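Gripper test thread, 4/30/20! Finally comparing the McGrath fingers with the Brulla ones - same arm, same wrist camera, same white box.

1/ The meshy black pads go first. I'm so keen on these!

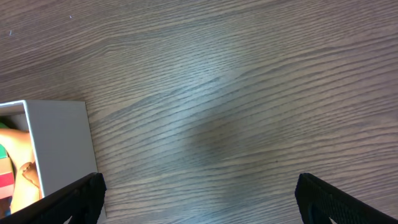
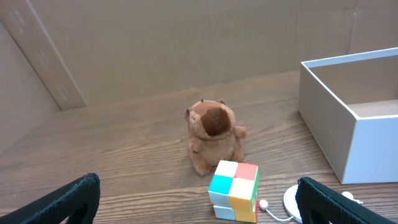 *Wrist cam views: colorful, toy-like objects in the box, then plush and 2x2 cube on the table.*

2/ Plan is 100 picks per set, and Rosine Arnaud is keeping score.

3/ My money's on trouble with round, fuzzy things - has anyone tried softer pads on a Losow arm? Tell me everything!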